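Friday, July 3, 2020

Pirkia sourdough, batch 2. Fed the starter at breakfast with 200 g of the Bitach rye and wow, it more than doubled by lunch! Smells like green apples. Last week's wheat feed never got close.

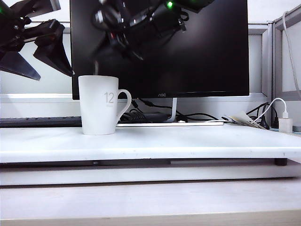 Desk, mug no. 12.

Tomorrow: same feed, 30 g less water, and try the Dönmez flour next to it (one bag left, reorder before August). Still want to know if the lid matters. Crumb notes to follow once I've baked!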